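Hard water, soft rinse: a dish room manager on scale, dosing and drying

9/27/24

The dish room at the Bundport conference center turns over 1000 covers on a full day. Its manager has run it for 12 years and agreed to talk about water treatment on the condition that we left names out and printed the numbers correctly.

The supply at Bundport is hard. "Before the softener went in we were descaling the machine every two weeks," the manager says. "The wash arms clogged first, then the heating element. You would see a film on the glassware long before the machine threw a fault."

The center now runs a twin-tank Sonda softener ahead of the dishwasher. One tank regenerates while the other supplies the line, so there is no gap in service. Salt is checked each morning and logged on a sheet by the door. A hardness test is done at the machine inlet, after the softener, because a reading at the main says nothing about what reaches the wash tank. 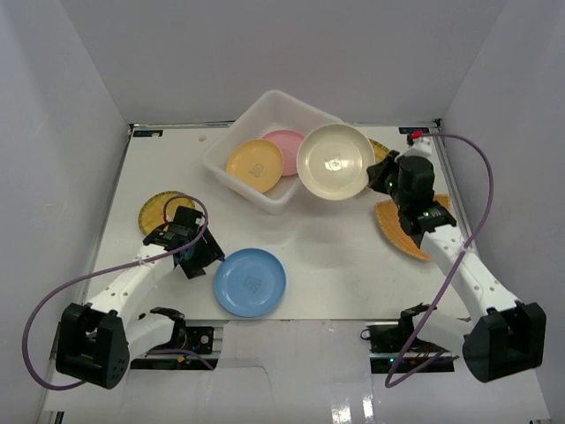
Wash temperature is set at 60 degrees Celsius. The manager considers this the setting most often misread. "People look at the display and assume that is the temperature at the plate. The display shows the tank. If the load goes in cold and stacked too tight, the plate never gets there." Test strips are run through with the first rack of each shift and again after lunch.

Detergent comes from Badent in sealed drums and is dosed by conductivity probe. The probe is wiped down daily. A coated probe reads low and the pump keeps feeding – last November the kitchen went through a drum in half the usual time before anyone pulled the probe and looked at it.

Rinse aid is a separate matter. "Too little and the water beads. Too much and you get streaks, and then somebody turns it up again to fix the streaks." The dial is now under a locked cover. 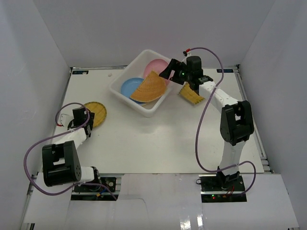 Plastic remains the hardest material to dry. It holds little heat, so water sits on it after ceramic from the same rack has cleared. The manager allows extra air time for melamine and polypropylene and does not permit towel drying. Racks stand on open shelving made by Gillies, with space between tiers for air to move.

Asked what should be budgeted first in a new dish room, the manager names the water test. "Get the hardness figure before you pick the machine. We bought ours first. The first replacement element cost us 400 dollars, plus the call-out."

The softener resin is due for inspection in the spring.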